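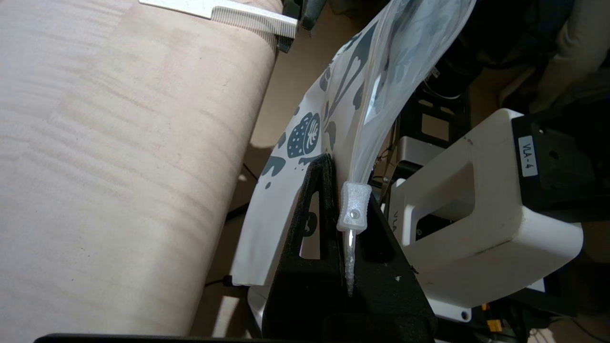

The fault at Parnska began with a zip. Kerttu Saarela, who runs the bag-handling trials, had left the arm working through its 5 o'clock batch. "It closed its fingers on the edge, started to pull, and then decided it hadn't got hold of anything," she says. "So it squeezed harder. It went on deciding that for up to four minutes."

The log shows 3307 grip commands. The motor cut out on heat, as it should, but the stop signal never reached the screen. "Green light the whole time," says Kamarul Oei, who wrote that bit of the software and would like it known that he has since rewritten it.

The fingers now let go after four failed tries and sound a buzzer. Saarela has asked for a quieter buzzer.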